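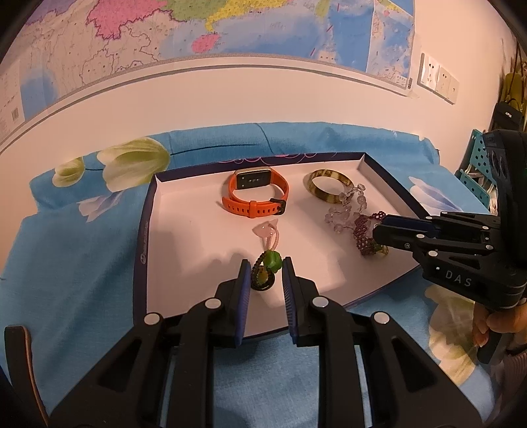 Pumico, which sorts and repairs costume jewellery, will move part of its sorting work to robot arms in January. Workers now separate rings, bracelets and bangles by hand. Under the plan, 31 of them will train on hand-held grippers, and their recorded movements will be used to program the arms. Pay grades stay the same for the first four months. The trial covers 1083 items, among them beaded pieces, which tangle easily. 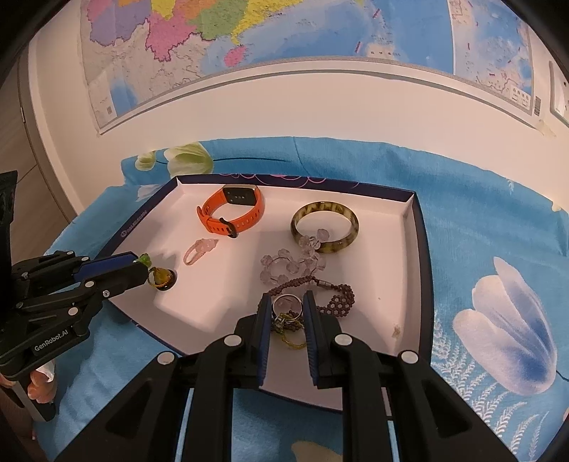 Miroslava Boiko said the grippers were slower than fingers on thin loops, and that staff wanted the hourly targets lowered during training. Pumico has yet to set new targets.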